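Apuntes de la sesión 2. Sustituyen a la hoja que se repartió en julio, que tenía dos apartados con el mismo número y un tercero que remitía a ellos.

# Ordenar cartulinas pequeñas: bandeja, mesa y suelo

Curso de colecciones menudas, taller Valari

El fondo con el que practicamos es el lote Coppens: casi 300 piezas de cartulina entre tarjetas, entradas y cosas que su dueño consideró entradas. Llegó en una caja de zapatos, por orden de caída. El objetivo de la sesión es que cualquier pieza pueda encontrarse sin vaciar la bandeja entera. Parece modesto hasta que se intenta.

## 1. La bandeja

Trabajamos con bandeja de casillas estrechas, con las piezas de pie y el borde superior a la vista. Se descartan los sobres (se abren, se cierran, se pierden), las gomas elásticas (dejan marca y después se pudren) y el célebre sistema del montoncito, que funciona de maravilla hasta que alguien estornuda.

Criterios de reparto:

- Primero por formato. Una pieza baja entre dos altas desaparece, y al final del curso se da por extraviada.
- Dentro del formato, por serie. Si no hay serie, por lugar. Si tampoco hay lugar, a la casilla de dudas.
- La casilla de dudas es una. El año pasado un grupo terminó con más casillas de dudas que de certezas y lo defendió como método.
- El color no es un criterio. Casi todo el lote va del crema al marrón, y a media tarde cualquier beige se parece a cualquier otro.

No llenéis las casillas a presión. La pieza tiene que poder salir tirando del borde, sin uñas y sin pinzas de depilar. Se aceptan pinzas de punta plana, si el propietario las ha limpiado alguna vez.

## 2. El ordenador y el inventario

El portátil va al fondo de la mesa y la bandeja, delante, a un lado. Quien teclea se queda detrás de la pantalla. La pieza se consulta en el aire, cogida por los bordes, y vuelve a su casilla antes de sacar la siguiente. Dejarla «un momentito» sobre el teclado cuenta como extravío.
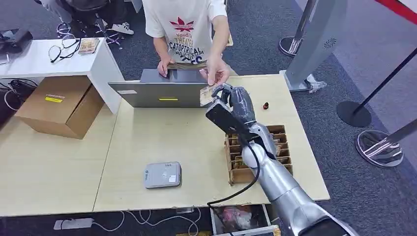
## 3. La ficha mínima

Usamos la plantilla Cemik, que pide 14 campos. Rellenad los que sepáis. Los obligatorios son estos:

1. Casilla (fila y posición, contando desde la izquierda de quien se sienta, no de quien opina de pie).
2. Tipo de pieza.
3. Texto impreso, copiado tal cual, erratas incluidas.
4. Estado.

En «Estado» no vale «normal». Tampoco «bien para su edad», que apareció en varias fichas del curso anterior y que sigue sin decirnos nada de la cartulina. Escribid «esquina doblada», «mancha en el reverso», «corte a la derecha».

El campo «Valor sentimental» venía en la plantilla y no sabemos quitarlo. Dejadlo en blanco.

## 4. La mesa

Sobre la mesa, lo que se usa. Los tapones, figuritas, monedas y demás objetos sueltos que cada cual trae en el bolsillo acaban siempre en el inventario; hay un botón de abrigo fichado como entrada de teatro, con su número y todo. Las bebidas, al alféizar.

Los cables, por el lado contrario a la mano con la que se cogen las piezas. El que cuelgue por el borde tiene que colgar con holgura.

## 5. El suelo

Una cartulina que se cae planea. Puede aterrizar bastante más lejos de lo que permite la física que nos enseñaron, y con preferencia por los sitios donde hay que arrodillarse. La moqueta gris jaspeada disimula muy bien los cantos claros y aún mejor los oscuros, así que se busca con luz rasante y a ras de suelo, con la dignidad que cada uno conserve.

Antes de mover nada que lleve ruedas, se mira debajo y alrededor.
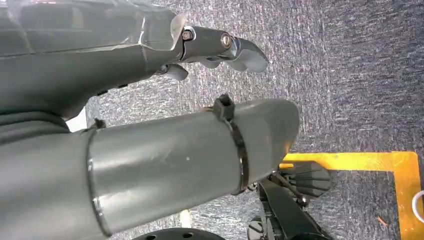 Lo mismo vale para las sillas: se levantan, no se arrastran. Una rueda sobre una tarjeta deja un surco que ya no se quita, y luego hay que inventarse cómo describirlo en «Estado». Si la pieza aparece, se anota la casilla de procedencia antes de devolverla. Si no la recordáis, casilla de dudas y cara de circunstancias.

## Para la próxima sesión

- Traed hecha la ficha de una fila completa, impresa o en memoria.
- Leed las instrucciones de montaje de la bandeja Tromach. Son breves y el dibujo del segundo paso está al revés.
- Quien siga teniendo en casa la tapa de la caja de zapatos, que la devuelva. Llevaba notas a lápiz.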